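Section 4: Setting up your colour cups

Right, you've got your Flindance box open, you've found the cloth bag of counters and you've probably already lost one under the sofa (I have, twice). Before you play anything you need to get the cups out and the table sorted. I've put this part in its own section as it's what I get the most messages about, and because the leaflet that comes in the box skips over it in a single sentence!

What you need to hand

The stacking cups, the bag of counters, the sorting cards and a bit of clear table. A pale table is lovely if you have one, as the colours show up so well against it, but ours at home is dark and covered in pen and we manage fine. If your table has a busy pattern, lay a plain sheet or a big bit of paper over it first. Little ones do get distracted by flowery oilcloth.

4.1 Getting the cups ready

1. Pull the cups apart. They come nested very tightly and the first time can be a struggle. Hold the bottom one, twist gently and pull. Please don't lever them with a knife, I've seen the results.

2. Wash them in warm soapy water and dry them properly, insides too. Paper counters stick to a damp cup like you wouldn't believe.

3. Run a finger round each rim. If you feel a rough bit left over from the moulding, rub it down with a nail file.

4. Choose your three colours. For a first go I'd always take the pink, the green and the blue. Hanan Nseir, who tested the early sets with her nursery class, started off with all the colours out at once and went back to three by the second morning.

Note: if your set came in the older Zistwood packaging, the green may be darker. It plays exactly the same, you just need the older sorting cards to match.

4.2 Laying them out

5. Sit your player down first and then put the cups out. I do it in this order every time now, as otherwise I set up for my own arm length and have to shift the lot.

6. Stand the cups open end up in a row towards the far side of the table. The near side wants to be kept clear for counters and elbows.

7. Leave a small gap between each cup and the next. You want little fingers to be able to get round a cup without knocking its neighbour, but you don't want them so far apart that it turns into a stretching exercise.

8. Put them in card order: pink on the left, green in the middle, blue on the right. 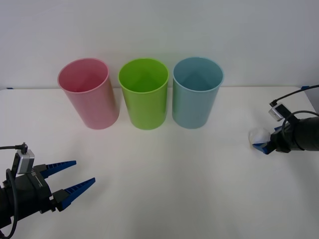 Fig. 4. Pink, green and blue in card order, empty and ready for the first round.

9. Check that they're empty. I know, I know. But a stray counter in the bottom of a cup will throw your score at the end and somebody will cry (in our house it's usually Cayetano).

10. Tip the counters out in a heap on the near side and deal the first sorting card face up next to them.

Caution: the counters are small. Keep them away from under-3s and from anyone who still puts things in their mouth, and have a quick look on the floor when you finish.

4.3 If things keep going wrong

Cups falling over. They taper in towards the base, so a knock near the rim can send them flying. Drop a smooth pebble in the bottom of each one before you start, or a folded flannel if you're worried about the noise. Take it out again before you count up.

Colours getting mixed up. Some players find the green and blue tricky to tell apart, particularly under a yellowy bulb. Move nearer a window, or stick a different shape on the front of each cup. Lucía Peñalver sent me a brilliant set of sticker shapes, and I use them all the time with my older players as well.

Left-handers. You can swap the whole row round so that blue is on the left, just turn the sorting card upside down to match. Do it before the round and not halfway through.

4.4 Putting it all away

Counters in the bag first, then stack the cups, biggest crowd-pleaser of the day for most under-5s. Don't press them down hard or you'll be back at step 1 with sore thumbs. Cards go on top so they don't bend.

Moving on to two-player rounds? Go to section 5. You'll want the same layout, plus the spinner.

Section last updated 7 August 2022 by Tegwen Lougher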